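Search products, brands and support Search

Jestwood Retail Fixtures

Published February 20, 2024
By Danuta Nowicki, Commercial Interiors Desk

Ralluletti Perimeter Display Counter

The Ralluletti Perimeter Display Counter is a freestanding sales counter for electronics and accessory retailers operating in leased premises, including transit halls, arcades and older commercial buildings. It is supplied by Jestwood to tenants, landlords and appointed shopfitting contractors.

The counter was developed with Fledier, a retailer of phones and audio equipment, for its store in the Malabanan Arcade. The arcade opened in 1959, and its lease terms do not permit tenants to drill into the floor or fix joinery to the original walls. The counter therefore stands on adjustable feet and requires no permanent anchoring. Power enters through the base and is distributed to the worktop through covered outlets.

Each counter is delivered in four sections and assembled on site by two installers. A lockable cabinet is provided on the staff side. Cable trays may be reached from the same side, so that displays can be changed during trading hours without moving customers away from the counter. Security tethers are not included and should be ordered from the retailer's usual supplier.

"Our landlord required that the unit could be removed at the end of the lease without repair to the building," said Aslı Bilgin, property manager at Fledier. "That condition decided most of the design."

Finishes are selected at the time of order. Samples are available on request and should be viewed under the lighting intended for the store. Orders that include a custom finish cannot be canceled once production has begun.

The counter carries a warranty of two years covering the structure, feet and cabinet locks. Damage caused by relocation is excluded unless the move was carried out by an approved installer. Replacement parts may be ordered through the service department, attention Konrad Szczepańska. Lease and site questions should be directed to Alby Treloar in the projects office.

This site uses cookies to remember your preferences and measure visits. Accept all Manage settings
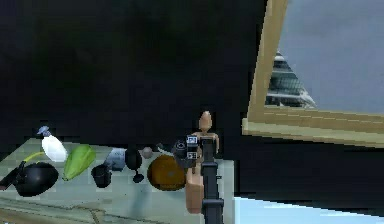
Store plans submitted with an order should show the counter position, the nearest power supply and the clear width of the entrance. Wall color and artwork should also be noted, as a light wooden frame against a black wall calls for a different finish sample than the same frame on white plaster. Plans received without these details will be returned to the applicant for completion.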